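Section 5. Cleaning, Descaling and Storage

This section covers routine care of the Gurnodard countertop dishwasher and the hand washing of items that must not go in the racks. Read Section 2 (Electrical Safety) before removing any panel or filter.

5.1 Before you start

1. Press Cancel and hold it for 3 seconds. The drain pump runs and then stops.
2. Turn the machine off and unplug it.
3. Leave the door open for 20 minutes so that the heating element can cool.
4. Remove the lower rack and set it on a towel.

CAUTION: The element cover at the rear of the tub stays hot longer than the tub walls. Do not touch it during the cooling period.

5.2 Filter assembly

Clean the filter once a week in normal use. Households that run more than one load a day should clean it every 3 days.

1. Turn the filter cup counterclockwise until the arrow lines up with the open lock mark.
2. Lift the cup and the flat screen out together.
3. Separate the two parts and rinse both under a running faucet. Use a soft brush on the mesh.
4. Check the sump for glass, seeds and labels. Remove them by hand with a glove on.
5. Put the screen back first, then the cup. Turn clockwise until it clicks.

Note: The machine will start without the filter in place. Running it this way can damage the pump and is not covered by the warranty.

5.3 Spray arms

The upper arm is held by a threaded cap and the lower arm by a push fit. Pull the lower arm straight up - do not rock it from side to side. Clear blocked jets with a wooden toothpick, flush each arm from the hub end, and refit. Both arms must turn freely by hand.

5.4 Washing by hand

Wash by hand any item wider than the lower rack, and any item with a glued handle, a crackle glaze or metal trim. Use an ordinary hand dish liquid. Never pour hand dish liquid into the detergent cup of the machine.

1. Scrape off food.
2. Apply a small amount of dish liquid to the item or to a damp sponge.
3. Work from the center toward the rim, then wash the back and foot.
4. Rinse until no suds or color remain.
5. Stand the item on edge to drain. 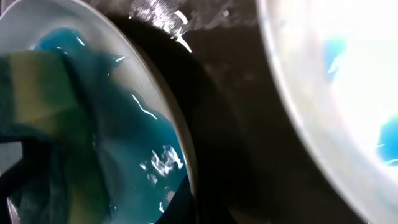
Fig. 5-3. Blue liquid on a white plate.

Colored dish liquids are safe on sound glaze. On unglazed or worn areas, rinse promptly. Items washed by hand may be placed in the machine afterward only if every trace of suds has been removed. Foam in the tub raises the water reading and may trigger fault code F5.

If F5 appears:

1. Cancel the cycle and let the machine drain.
2. Open the door and wait for the foam to settle.
3. Add one cup of cold water to the tub and run Rinse Only.
4. Repeat step 3 until no foam is seen.

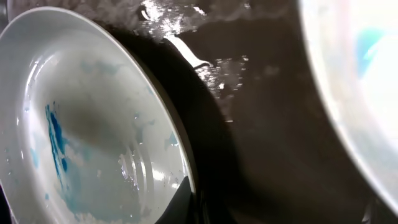 Fig. 5-4. White bowl with a streak of blue and water droplets. Continue rinsing.

5.5 Descaling

Descale when the Scale lamp comes on, or after nearly 20 cycles in hard water areas. The Todorova descaling powder supplied in the starter pack is enough for one treatment.

1. Make sure that the racks are empty and the filter is clean.
2. Pour the full sachet onto the floor of the tub.
3. Select Intensive and press Start. Do not add detergent.
4. At the end of the cycle, run Rinse Only once.
5. Hold Scale and Start together until the lamp goes out.

CAUTION: Do not mix descaling powder with bleach or with any product containing bleach.

5.6 Door seal and exterior

Wipe the seal with a damp cloth, including the fold along the bottom edge. Clean the control panel with a dry cloth only. Abrasive pads will remove the printing. Stainless panels may be wiped in the direction of the grain.

5.7 Storage

If the machine will not be used for a month or more, drain the inlet hose into a bucket, dry the sump with a towel and leave the door slightly open. Keep the machine upright. Do not store it where the temperature can fall below freezing - water left in the inlet valve will crack the body.

Replacement filters, seals and hoses are listed in Section 8.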